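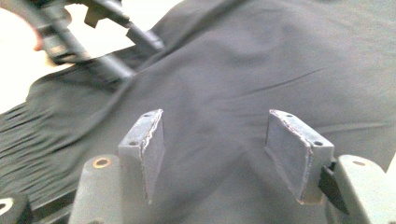 Folding looks like the easy end of a laundry and linen business, and in most shops it is the last job anyone thinks of automating. At Musberg we left it until the washers, the dryers and the sorting line had all been dealt with. Then we began recording folds by hand with gripper tools, so that a folding cell could be trained on them. The first thing to plan for is the cloth. A dark garment that has been spread out but still has broad, soft folds and a gathered side full of tight ripples is much harder to work with than a flat white towel, and you should have both kinds in your set from the start. If you record only the easy pieces, your folders will spend their days fixing the hard ones.

How to bring folding automation into a small finishing room
By Shirley Campbell
18 June 2020
5 minute read

These steps are for a supervisor or shift lead. They assume that the equipment has been chosen and that you are responsible for the people who will work with it.

Step 1. Write down what the folders do now

Spend a full shift at the folding tables before you change anything. Note which items come through, who folds them and what gets set aside. Our room finished 340 pieces on the shift I sat through, and 21 of those went back for a second fold. The refolds were nearly all dark, soft items with no stiff edge to pull against.

Ask the folders to talk while they work. You will hear things that are not on any work sheet, such as which side they shake out first and when they give up on a piece and start over.

Step 2. Pick the people who will record

Use your own folders. We first tried two people from the office at our Korkero site, and their folds were neat but slow, with habits no folder has. We threw those sessions out.

Make it a paid assignment at the normal rate, and take the hours out of the piece target. Put this in writing before the first session. If people think recording will count against their numbers, they will rush.

Step 3. Set up the table

Use a table with a plain top and keep it clear except for the item being folded. Tape down anything on the tabletop that could shift or catch. Keep cables off the walking path where you can, and cover them where you can't. Leave enough floor behind the folder for a second person to pass.

Set the table height to the person and write the setting on the session sheet. A height that works for one folder will give another a sore back by lunch.

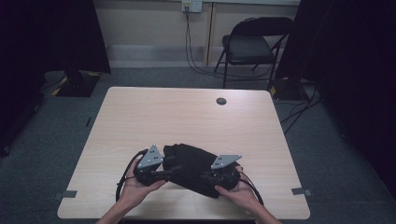 Step 4. Run short sessions

Keep each session to 10 minutes, then change people. Holding a tool in each hand is tiring in the wrists and thumbs, even for someone who has folded for years. Our folders said the second day was worse than the first.

For each piece:

- Start with the item bunched up, the way it comes out of the cart.
- Open it out before folding. Do not skip this part to save time.
- If a fold goes wrong, correct it and keep going. Mark it on the sheet.
- Put the tools down completely between pieces.

We aimed for 80 good folds of each item type before moving to the next. Dark pieces took longer to reach that number.

Step 5. Check the tools every morning

Look at the finger pads for chipped corners and rough spots that could snag a knit. Wear along the edges is normal. Run a scrap of the thinnest fabric you handle across each pad, and swap the pad if it pulls a thread. Check that the mounts are tight.

Step 6. Tell people what will change

Do this early. In our room the cell is meant to take towels and flat linen first. Dark garments and odd shapes stay with the folders, and two new duties are added: feeding the cell and checking its output. Feeding is dull work, so we rotate it. Checking needs a good eye and we pay it at the Eyvindsson grade, one step above folding.

Two folders asked to move to pressing instead, and we arranged it. The Skorberg site starts its own sessions in July and will use the same session sheets, with a column added for wrist soreness.

Contact the finishing room desk | © 2020 Musberg | Back to top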